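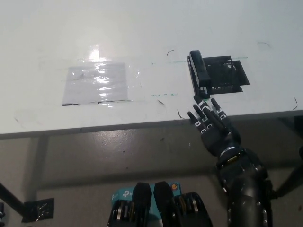
A paper sheet under clear tape on a white tabletop, with the black mesh tray set farther back.

Taping a Paper Sheet to a White Work Table

Print this page | E-mail this page

Posted 2/8/18 by Bradley Ackroyd

A sheet of paper taped flat to a table is a cheap way to mark a spot where work always happens. It can be a sorting square, a place to set parts down, or a template you trace against. Left bare, the paper tears and picks up dirt within days. Covered with clear packing tape it lasts for months, and you can wipe it.

I have done this on three tables now. The method below works on any smooth, hard top. It does not work well on raw wood or on anything waxed.

What you need

One sheet of plain or pale colored paper
Clear packing tape, the wide kind
A roll of thin colored tape for guide lines (green shows up well on white)
A ruler or straightedge
An old plastic card
Rubbing alcohol and a lint-free cloth
Scissors or a sharp knife

Clean the top

Wipe the whole area with alcohol and let it dry for 15 minutes. Then go over it again with a dry cloth. Hairs and bits of wire love a white table, and anything left under the tape will stay there and show as a bump. Gray scuffs that do not come off with alcohol can usually be left alone. They will not affect how the tape holds.

If you have been cutting or soldering at the table, check the corners too. Stuff drifts.

Place the sheet

Cut the paper to size before you bring it to the table. Mine are close to square, a little wider than tall. Set the sheet a short distance back from the front edge so your sleeves do not rub on it. I used to put it right at the edge and the tape lifted every time.

Hold it down with a small piece of tape at each of the 4 corners. Measure from the front edge of the table to both lower corners and adjust until the numbers match.

Cover it

Start at the edge nearest you and lay the first strip from left to right. Let it run past the paper by an inch on each end and along the bottom. Press it down with the plastic card, working from the middle outward. Lay the next strip so it overlaps the first by a quarter inch, and keep going to the top.

You will get some wrinkles. Packing tape crinkles over paper no matter how slow you go, and under an overhead light you will see shiny streaks. This is fine for most uses. If you need to read small print through it, use a laminating sheet instead and tape only the border.

Trim the overhang with the knife, using very light pressure so you do not score the table. The edges of the tape will darken over time as they collect dirt. A wipe with alcohol slows this down.

Add guide lines

I run a thin green line across the table behind the sheet to show where things like trays and holders belong. Pull out more tape than you need, hold it tight, and lower it in one go. Short dashes are enough for marking where the base of an item should sit, and they are easier to move later.

Set heavier or taller items toward the back, to one side of the sheet. Open mesh trays are good here – dust falls through and you can lift them to clean.

Taking it up

Warm the tape with a hair dryer on low, then peel slowly at a flat angle. Alcohol takes off what is left. One of my sheets was down from January until the end of summer and came up in roughly ten minutes.

Comments (3)

Petrică Filip: Does the green tape leave marks? Mine left a faint line on a melamine top after a year.

Bradley Ackroyd: It can. Try cooking oil on a rag, then dish soap. Test a corner first.

dodden38: Used a laminating sheet like you said and taped the border. Much flatter. Front corner lifted once, I just put more tape on it.

Contact | Copyright Firkov Workshop Notes | Back to top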